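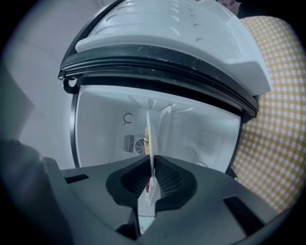 Residents of Skostimora will get their children's party season back next May, after the parish hall reopened its bookings diary on 01/11/2022 and filled most of it before lunch. The hall has been shut to anyone under 12 and anything involving jelly for the best part of two years while the floor was relaid. The new kitchen rules are the longest section of the hire agreement, longer than the bit on fire exits, and they concern the fridge. Families may use a small white one, much like any with a ridged door and a black rubber seal that collects crumbs along its lip, and they are asked to run a cloth along that seal before handing back the key. Birthday cakes may stay overnight. Trifles may not, for reasons the hall's notice describes as "historical".

The hire fee for an afternoon is 100 crowns, with a deposit of 300 crowns that comes back if the balloons do. Balloon removal has been a sore point since a summer party left a silver number seven in the rafters, where it stayed until it sank of its own accord during a flower show. Helium is still allowed. String is now compulsory.

Party games get a page to themselves. Musical chairs is permitted on the new floor provided the chairs have felt on their feet, and the hall has bought 189 felt pads for the purpose, an odd number that has already been raised in the letters page. Pass the parcel must be wrapped in paper and not in foil. Piñatas are to be hung outdoors from the bracket by the bicycle racks, and the stick is to be signed for.
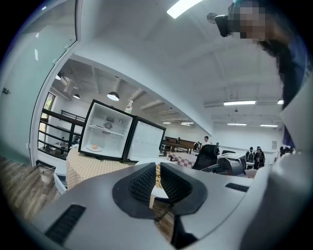
Restrepo, the party shop on the harbour road, is expecting to do well out of all this and has cleared its back wall for a display of games for the over-eights. The best seller so far is the old one in which sweets are moved from one bowl to another without using fingers. Chopsticks are the traditional tool, kitchen tongs are for the impatient, and a big grey gripper with a pair of black mesh-textured finger pads set in a V would presumably get a child banned by the second round. The shop's own version, sold under the name Brillico, comes with wooden pegs and a sand timer, and the rules run to one side of a card. Parents who tested it at the shop's open evening reported that the adults took it more seriously than the children did, and that one pair had to be asked to stop.

Naltura, which makes the slush drinks sold at the hall's summer fair, has offered a free machine to the first 20 parties. The hall has accepted, on condition that the blue flavour stays on the tiled side of the room.

So far 732 people have signed up to the hall's mailing list, which is more than voted on whether to relay the floor. Remaining afternoons can be booked at the library desk, in person, with the deposit in cash. The bouncy castle question has been put off until spring.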